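Clusia Kitchen Chores: simulated countertop episodes, data card
Maintained by the Undberg group. Last revised 2019-05-30.

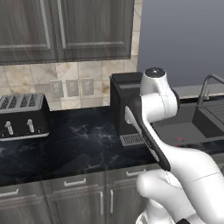
Kavitha Panicker asked on the project list whether a good score on this set means a machine can make the morning coffee. It does not. A policy that passes every task has shown it can reach, press and place in a simulator with fixed appliance models. Real kitchens vary more than the 14 layouts do.

Contents

4000 episodes, one arm, fixed base. All rendering is synthetic. Each episode holds joint positions, gripper commands, a color stream from one viewpoint and a text instruction. The kitchens share cabinet and counter geometry within a layout; surface materials are swapped between layouts. Appliances include a coffee machine and a toaster. Sinks are present in some layouts but no task uses running water.

Tasks

press_lever: push down one toaster lever and release
place_mug: set a mug on the drip tray of the coffee machine
open_drawer: pull a bar handle until the drawer passes the halfway mark
wipe_counter: move a cloth over a marked area

Collection

Episodes were teleoperated and then replayed to check that the physics reproduced the outcome. Those that diverged on replay were dropped before the count above. A further 117 episodes are kept in the folder "held" — these diverged only in the final contact phase and may be useful for failure detection.

Baseline

The Herrero baseline handles place_mug well when the mug starts upright. It is poor at open_drawer, mostly through slipping off the handle, and does not recover from a missed grasp. Mio Nomura's note in the docs folder covers the grasp failures in detail.

Known problems

Lever stiffness is a guess and has not been compared with a physical toaster. Cloth simulation is coarse. Dark stone counters reduce contrast under the default lighting, so train with light randomization on. Layout 2 has a drawer that clips its neighbor when fully open.

Not suitable for

Safety claims, timing estimates for household work, or any task with liquids or heat.

Planned

Loader support for the Zelby format, September.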